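Opinion > Workshop > Upkeep

Search articles Go

The pads are the machine

Every sales talk I have sat through about robot grippers is about the motor, the camera or the software. I have yet to hear a good one about finger pads, and in my experience the pads are where most of the trouble starts.

Surkari sells its handheld unit as needing no regular care. I don't believe it. We ran one at our Clerkstead site from April, and after 300 grasps the texture on one pad was visibly smoother than on the other. The maker's advice was to carry on to 700. We carried on, and dropped a good many dishes finding out what that advice was worth.

Smooth steel and glazed bowls are a fair test – they forgive very little. A worn pad will still pick up a cardboard box all day and let everyone believe the tool is healthy.

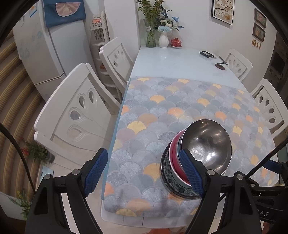
A nested stack held over the dining table, with the right-hand blue pad against the side of the bowls.

The setup sheet gives 15 minutes for a pad change. Ours took longer, mostly on the screws, and then the opening width had to be set again. The sheet leaves that step out. Meinecke's older fingers at Arnudgate have the same fault, so I won't blame one firm alone.

My own rule is dull. Wipe the pads before each session, swap them as a pair, check the screws after lunch. If a supplier says you can skip all that, ask to see their own spares drawer.

4 comments
15 shares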